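Where did all the screwdrivers go? My term with the Lurberg tool library

Project report by Salamatu Ogbonna, second year

I picked the tool library for my project mostly because I'd joined it in September to borrow a drill and then kept going back - it's a lovely place to waste an afternoon! You pay your deposit, you take home a sander or a set of spanners, and you bring them back when the shelf is up.

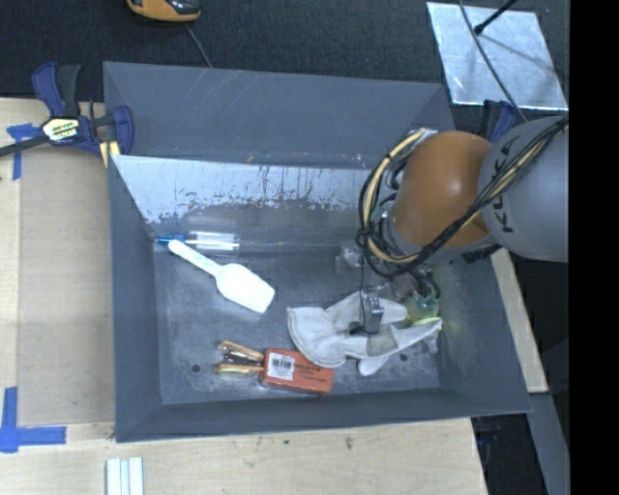
What I wanted to find out

My question was a simple one: which things get borrowed, and which just sit there? Giuliana Zapata, who runs the desk, thought power tools would win by miles. I thought so too (I'd only ever gone in for the drill, after all).

How I did it

The library keeps its loans in an old program called Esar, and it took me ages to get anything useful out of it. In the end Gilang Hartono from my course helped me turn it into a spreadsheet with 3,130 loans. I threw out the ones with no item name and was left with 3,000, a suspiciously round number, but I checked it twice. Then I gave a short questionnaire to members and got 139 back, which I was thrilled with.

What came out of it

Hand tools won! Screwdrivers, clamps and tape measures went out far more than drills did, and usually for one night. People wrote things like "I own three of these and can't find any of them". Garba Dauda, my tutor, asked whether cheap tools were borrowed more because the deposit is only £5, and I think he's right, but I didn't ask about money so I can't prove it.

The tile cutter hardly moved. The wallpaper steamer did well in spring and then nothing.

What I'd do differently

I'd ask about deposits, obviously. I'd also write the questions with someone else in the room - question four could be read two ways and half the answers were useless. And I'd start on Esar in week one, with biscuits.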